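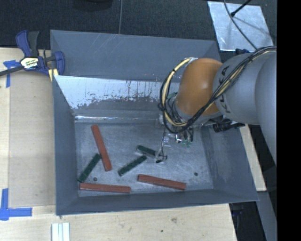 Home | Checklists | Stores | Workshop | Contact

Bin and Block Check – Waller Stores, Bench Area
Completed by Lacey Oakley, 17 July 2020

Hello all, and thank you for bearing with me while I catch up on these. I know the form has little boxes for "yes" and "no", but you'll have gathered by now that I can't leave a box alone without writing next to it, so please read the comments as well as the ticks! Anything marked ACTION is for whoever has the bench next, and anything marked WATCH can wait until I come round again.

1. Bin standing level on the table, not overhanging
Yes. It's the big grey one and it takes up a good deal of the tabletop, so do slide it well in from the edges when you put it back. The table is pale wood and marks easily, and I would much sooner you lifted the bin (two people, please) than dragged it.

2. Top of bin open and clear
Open, yes; clear, no. A robot arm reaches in over the right wall and there's a bar clamp on the upper-left edge. We used to have a habit of resting clipboards over one corner, and I'm very pleased to see that has stopped.

3. Paint on the inner walls
Partly. The left wall is fine, just plain blue-grey all the way along. The far wall has a few thin pale scratches up near the top, which I'm not going to lose sleep over. Lower down on the slope there is a wide whitish patch where the surface has worn, ragged along its bottom edge, with dark specks and some thin brownish streaks running down it. I can't tell from looking whether the brown is rust or only old dirt. The right wall has some lighter rubbed marks too.
ACTION: wipe the streaks with a damp cloth and see whether they shift. If they don't, put a note in the Omoregie folder and we'll ask about having the inside rubbed down and painted.

4. Ledge above the floor
Narrow and shiny. I'd like somebody to run a gloved finger along it for burrs – gloved, please, I do mean it – and initial the sheet afterwards.
WATCH.

5. Floor of bin
Scuffed, as you'd expect of a metal-grey floor that has blocks landing on it. Scuffs are allowed under our own rules. Dents deeper than a thumbnail are not, so have a feel when it's next emptied and write down anything you find.

6. Blocks present and the right colours
Yes. Three reddish-orange and three dark green, six altogether, which agrees with the Brurau list for this bin. They're lying every which way, and that's perfectly all right for this check. There's no need to line them up for my sake, kind as it is.

7. Condition of blocks
Mostly yes. The green one near the middle has small dark spots along it. It could be dirt, it could be the finish going, and I didn't want to guess on the form.
ACTION: clean that one on its own and look again in good light. If the spots stay, put it aside and take a spare from box 189. Please don't scrape at it with a blade, as we lost a nice one that way in June.

8. Blocks lying flat, nothing stacked above the rim
Yes. All down on the bin floor. A couple of the green ones make a sort of wedge shape between them, so mind your fingers if you're picking up by hand and take the top one of any pair first.

9. Label and asset number
The sheet has this bin down as 3,622. I forgot to turn it round and compare the label, for which I apologise, and I'll do it when I'm back for the Nisadura shelves.
WATCH.

Result: pass, with two actions. The cleaning should take about 20 minutes if the cloths are where they ought to be (second drawer, under the tape). Leave the signed sheet in my tray, or ring me on extension 96 if the brown streaks turn out to be something worse.

With thanks as ever,
Lacey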